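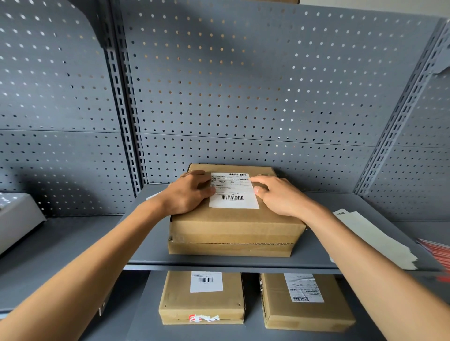
Figure 1. Hands on a labelled parcel on the middle shelf, label side up.

Does a shelf rule save anyone time? A small study of parcel storage in a shared post room

Larysa Sydorenko
Project report, submitted February 9, 2025

1. Why I looked at this

Shared post rooms attract a lot of advice. The booklet we were given in the first week, the Trumasau storage guide, says that every parcel should be put on a shelf with its label facing up, that loose letters should be kept to one end, and that doing so will "transform" how quickly people find their post. It gives no evidence for this. I wanted to see if a plain rule about labels makes any difference that a tired student looking for a box would notice.

My own guess before starting was that it would make very little. Most people, I thought, find their parcel by its size and shape and only read the label at the end to check.

2. The shelves and the rule

The post room at Jallard House has an open metal unit in dark grey. The shelves have a raised lip at the front, and this matters more than the guide admits. A box has to be lifted over the lip to go in or out, so people avoid moving parcels once they are down. Whatever way up a box lands is the way it tends to stay.

The middle shelf is the one everybody uses. In Figure 1 it holds a brown cardboard box near the front, with papers or envelopes stacked at the right-hand end. The white label is on the lid, a little crooked, with its barcodes and rows of small print. The print is in an East Asian script, which I cannot read, and that is a fair example of a problem the guide skips over. "Label up" only helps if the person looking can read what is on it.

The figure also shows a small white card or slip tucked behind the box. Slips like this turned out to be my main interest by the end, although I had not planned to study them.

3. What I did

I ran the trial in November. In the first part, parcels went on the shelves however people liked. In the second, a notice asked for labels up and loose post to the right. In each part I asked 19 residents to find one parcel from a written name and timed them with my phone. Different residents took part each time, so I cannot say that any one person got faster. I also wrote down any item that was missed altogether on the first look.

I did not control how full the shelves were. I should have. Cendau House, next door, agreed to act as a comparison but changed its own shelves halfway through, and I have left its results out.

4. Results

The middle time (the median) was 19 seconds in the first part and 15 seconds in the second. That is a gain, but I would be careful with it. The slowest search of the whole project, 55 seconds, happened in the second part, with every label facing up. The resident was looking for a thin envelope and it was underneath another one.

Missed items are the more useful result. Seven were missed on the first look over the whole trial, and all seven were letters, cards or slips. No box was missed in either part. The rule says a lot about boxes, which people can find anyway, and almost nothing about the flat things that slide behind them.

5. Discussion

I do not think the guide's claim holds up here. A label on top saves a few seconds when someone can read it and the shelf is at a good height. On the top shelf it is worse than useless - a shorter person cannot see the lid at all, and a label on the front would serve them better.

My tutor suggested that the four seconds might grow into something worthwhile over a year. Perhaps, but nobody I spoke to had complained about seconds. They complained about letters they never got.

The Tremblay method, which some of the class used for their kitchen cupboard projects, says to push everything to the front edge. I tried this for a short while and stopped. It made the gap at the back wider, and more post went down it.

6. What I would change

Keep flat post in an upright rack of its own, away from the boxes. Put heavy parcels on the lower shelves whichever way their labels face. I would also repeat the timings with the same residents in both parts, and with a fixed number of parcels on each shelf, before believing my own 15 seconds.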